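How to keep track of a travel series when the seasons are spread over different services

Updated 21/12/2023 by Ditte Mikkelsen

Travel shows move around more than most television. A first season can sit on one streaming service, the second on another, and the Christmas special might only be on free-to-air catch-up. The steps below use Plandano, a free watchlist site, but most of them work in any similar app or in a plain spreadsheet.

What you need

A Plandano account (the free one holds 300 titles)
A list of the services you already pay for
Half an hour for the first set-up

Step 1: Add your services

Open Settings, then My Services, and tick the ones you have. Set your country while you're there. Programs licensed in Canada are often missing in Australia, and the other way round, so the wrong country gives you a list full of things you can't play.

Step 2: Add the series, then check the seasons

Search for the title and press the plus sign. Plandano adds every season by default. Open the series page and look at the service name beside each season. I'll use The Long Ferry, the Zirkex series presented by Gunhild Grímsdóttir, as it has 34 episodes and has changed homes twice. Season 2 shows as "not available" on my list, so I switched it off and left the others on.

Step 3: Fix the episode order

Travel series are often shown out of order overseas. If the episode titles don't match what your service shows, choose Edit Order and pick "original broadcast". Episode numbers with three digits give the season first, so 303 is the third episode of season three.

Step 4: Set a reminder for new seasons

Press the bell on the series page and choose "confirmed dates only". The other setting, "all news", sends a message for every rumour. In September it sent me a whole week of them for one Kárason program that still has no date.

Step 5: Share the list

Under Share, choose "view only" unless you want other people to tick episodes off. Two people ticking on one list will lose your place.

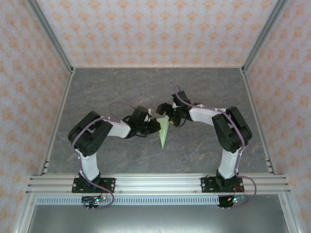
Two arms facing each other over a small piece of pale green paper.

If something doesn't work

The series isn't found: try the original title. Accents don't matter in the search box.

Seasons appear twice: one entry is usually the international cut. Keep the one with the episode lengths your service shows and delete the other.

Watched episodes come back as unwatched: sign out on your other devices, then sign in again on one at a time.

Moving from Ivov: export your list there as a CSV file, then use Import in Plandano's settings. Ratings come across, but notes don't, so copy those by hand before you close the old account.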